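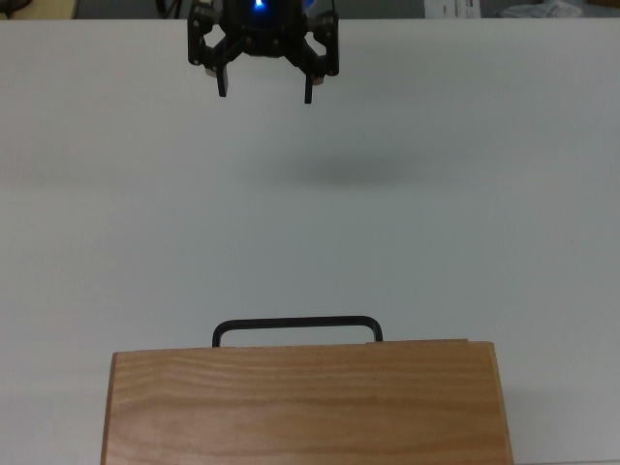

Fig. 6. Wooden box on the white work surface.

Fenora two-drawer cabinet: opening and checking the drawers

1. Place the cabinet on a flat, stable surface with the drawer fronts clear.
2. Hold the bar handle and pull the drawer straight out.

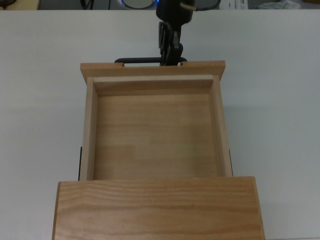 Do not twist the handle or lift the drawer while pulling. Look for chips or splinters along the side walls.

3. Open one drawer at a time. Leave the other fully closed.

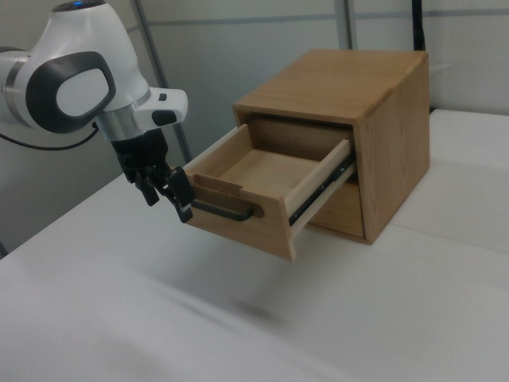
CAUTION: Keep fingers away from the metal slide. Do not lean on an extended drawer.

4. Check the handle for movement. Tighten the screws if needed. 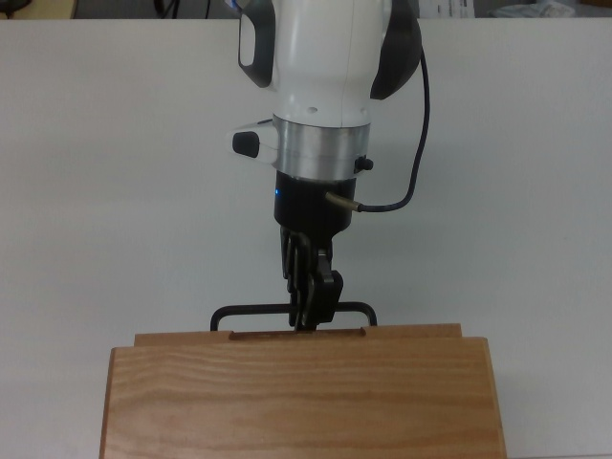
5. Push the drawer in until the front is flush. Repeat for the second drawer.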